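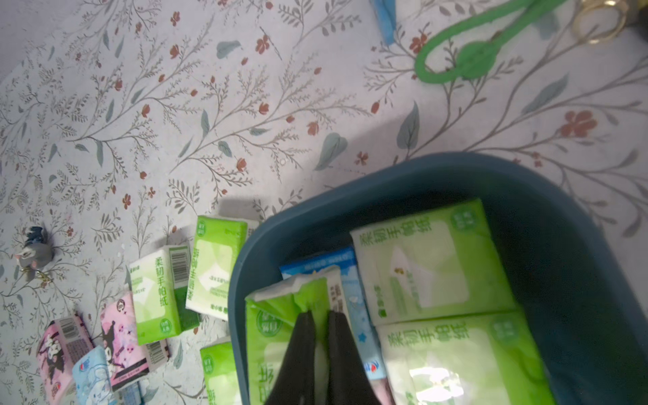

Trulosmont (film)

Trulosmont is a revenge drama directed by Tsung-han Yeh and released in October by Grolix. It follows a bus driver who returns to the town of Plidbridge to find the men who ruined his father.

Reception

Publicity called the film a hit before it had finished its first week. The distributor claimed 500 screens, a figure that seems to count every showing as a separate screen. Trade listings put the opening at 70. No audited box office total has been published, and the "record weekend" quoted on fan pages has no clear source.

Reviews were mostly poor. Critics disliked the 30-minute chase near the end – in which the hero is shot 2 times and keeps running – and found the villain thin. The lead performance was treated more kindly, though several of the warmest notices repeat wording from the press kit.

A sequel has been reported more than once. Yeh has not confirmed it.

Related articles
Tang (film)
Tsung-han Yeh filmography
Grolix releases
Revenge films set in small towns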